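# Chapter 4: Planning the Purchase of a Robot Cell

Many small laundries and textile firms begin with the wrong question. They ask which arm is the best, and they receive a brochure. A better first question is what the arm must handle, for how many hours, and who will look after it when the supplier has gone home.

In this chapter we follow the Ravton laundry, which washes towels for hotels and wished to automate one folding station. The firm had received two offers. Lindemann offered an arm with a simple two-finger gripper, and Ternomix offered a complete cell with table, cameras and one year of service. The second offer was 40 per cent more expensive, and at first the firm wanted to refuse it.

The difference became smaller when all the costs were written down. The arm is only one line in the budget. Cables, stands, power supply, the work surface and the protection of the floor area must also be paid for, and they are often forgotten until the week of installation. Soft goods bring one more cost, namely the time for trials. A metal part has the same shape each time it is picked up. A towel does not, and the planner should reserve days for testing it with the real material.
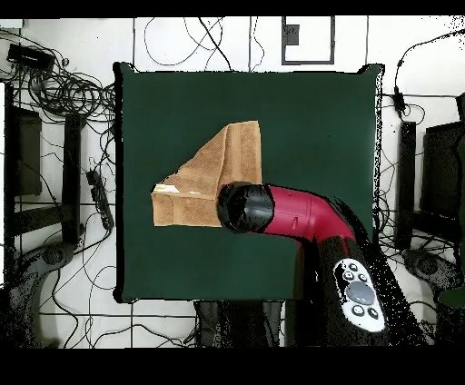
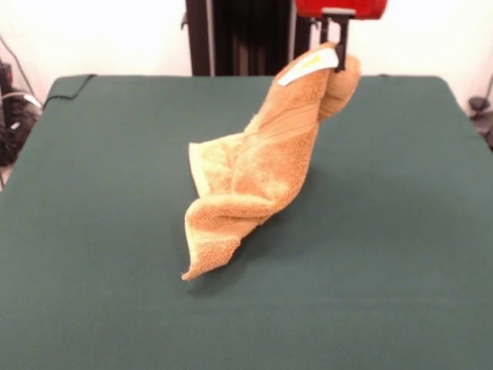
*Figure 4.1. Handling a terry-cloth towel with a robot arm: on the mat (first picture) and hanging from the gripper (second picture).*

Notice how much room a hanging towel needs. The height under the gripper should therefore be in your specification, together with the reach. Notice also the equipment standing near the work surface. If you measure only the table, the cell will not fit in your hall.

At Ravton the trial took 21 working days, and the plan had allowed 20. This was a good estimate. At Sasine, a sister firm that we will meet in Section 4.3, no trial was planned at all, and the gripper had to be bought a second time.

After studying this chapter you should be able to:

- prepare a full list of costs for one cell
- compare two offers which do not contain the same items
- write a trial plan with at least 100 picks of your own material
- decide which spare parts to order with the machine

We begin in Section 4.1 with the list of costs.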